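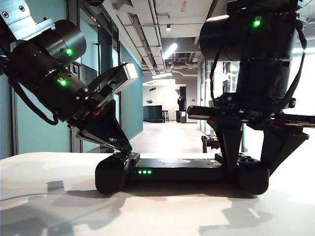 *Two arms working on a game controller at the Mirkeck test site in Perron. Photo: Mirkeck*

**Mirkeck stops two-arm handling after gripper fault, publishes first findings**

PERRON, Thursday, May 10, 2018 – Mirkeck, which develops automated handling for the repair of small electronics, has stopped all work with its two-arm stations after a fault in the control of the grippers. No person was injured. One game controller was broken, and one gripper finger was bent and has been replaced.

The fault happened during a normal test at our Perron site. In this test, two arms take a game controller from the table, turn it over and put it down again, so that a technician can later open the housing from the back. The arms must move together. If one arm stops, the other one must stop too, and both grippers must hold their position until an operator gives the command to release.

In this case the right arm stopped correctly when it noticed a small slip of the controller. The left arm did not receive the stop message and continued its movement. The controller was bent between the two grippers until the housing cracked near one handle. The operator pressed the emergency stop, and both arms then stopped as they should.

The status lights on both arms stayed green during the whole event. The operator had therefore no sign from the lights that one arm was in a different state from the other. We consider this the more serious part of the fault, and we treat it as a safety matter even though the force at the grippers is limited.

**What we have found**

The two arms exchange messages through a coordination program called Giltel, which was written by our own team. We have read the logs of the station and repeated the test 186 times with soft dummy parts in the place of the controller. In two of these repetitions the stop message was again lost.

In all three cases the message was sent at the same moment when the left arm was closing its gripper. Giltel puts the messages into a queue while a gripper is closing, and the queue is emptied when the gripper reports that it is closed. If the report comes too early, the queue is cleared before the stop message is read. The lights are controlled by each arm separately and show only that the arm has power and no error of its own. They do not show whether the two arms agree.

We must also say that a lost message was recorded once before, in December, at the same station. The arms were moving without a part at that time and there was no damage. The entry was closed as a network problem and was not examined further. This was a mistake on our side.

"We had the information in our records and we did not look at it with enough care," said Rosalinda Lagman, Head of Operations at Mirkeck. "The operator reacted fast and did everything right. The machine should have stopped without her help, and it did not. Until we can show that it does, the stations stay off."

**What changes now**

- All two-arm stations in Perron remain switched off. Stations with a single arm do not use Giltel and continue to work.
- The stop message will be taken out of the queue and sent over a separate wire between the arms.
- The lights of both arms will be connected. If one arm stops for any reason, both lights will turn red.
- Every lost message will be reported to the shift leader within 24 hours, also when there is no damage.
- Operators will stay behind the marked line on the floor while two arms hold the same part.

After the repair, each station must complete 200 test cycles with dummy parts and no lost message before a real device is placed on the table again. If one message is lost, the count starts again from zero. We do not give a date for the restart today.

**Information for customers**

Our customer Hametti, which sends game controllers to us for repair, was informed on the day of the fault. The broken controller belonged to our own test stock and was not a customer's device. Repairs for Hametti are done by hand for the moment. Delivery may take longer than usual, and the prices stay the same.

Other companies which use Giltel under licence have received a written notice. We ask them not to run two arms on one part until they have installed the new version. They will get it from us free of charge.

A full report will be sent to customers and licence holders within 90 days and can be requested by the press from the same date.

**About Mirkeck**

Mirkeck builds and operates handling stations for the inspection and repair of small electronic devices. The company has its office, workshop and test site in Perron.

**Press contact**

Rosalinda Lagman
Head of Operations, Mirkeck
Perron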